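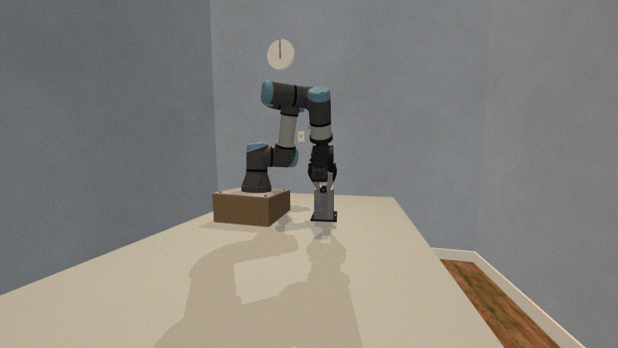
Our demonstration library for the Flerer project passed a milestone this month: 3,896 recorded runs, and all of them made in simulation! When we started in January the plan was modest. We wanted a few hundred clean examples of one arm doing one job, enough to find out whether the learning code ran at all. The job we picked was the upright block on its thin black base plate, and it has kept us busy ever since. The arm comes straight down from above, the fingers close in near the top of the block, and from there the operator has to make a decent job of the rest. It sounds easy, and it took me most of an afternoon to get my first one accepted.

Each run is driven by a person. Trinh Kim set up the hand controller so that a small wrist movement gives a small gripper movement, and the difference in the recordings is lovely to see. The early ones are full of twitches and second thoughts. The newer ones flow, and the learner seems to like them better too (more on that next issue, once Trinh has finished the comparison).

Florencia Ocampo has been looking after variety. Between runs her script shifts the starting spot of the block a little, turns it, and changes the direction of the light so the arm's shadow lands somewhere new on the table. That last part was her own idea. Our first trained policy did well under one lamp position and went hopelessly astray under any other, and she spotted the pattern while going back through the failures over lunch.

Speaking of failures, we keep them! Nahuel Domínguez has tagged 620 runs where the block tipped, slipped or was missed altogether, and they sit in their own folder with a short note on each. His notes are worth reading even if you never touch the data. "Came down a finger's width too far left, then panicked" is my favorite, mostly because the run was mine.

What we need now is more hands. Everyone who has driven so far comes from our own group, and you can tell. We all slow down at the same height and we all nudge left before closing. Domenica Tanner would like 370 runs from people who have never tried it, and five new drivers would get us there nicely. A session lasts an hour, with a practice round first, and no robot experience is needed. Write to Domenica through the Huddale front desk and she'll find you a slot.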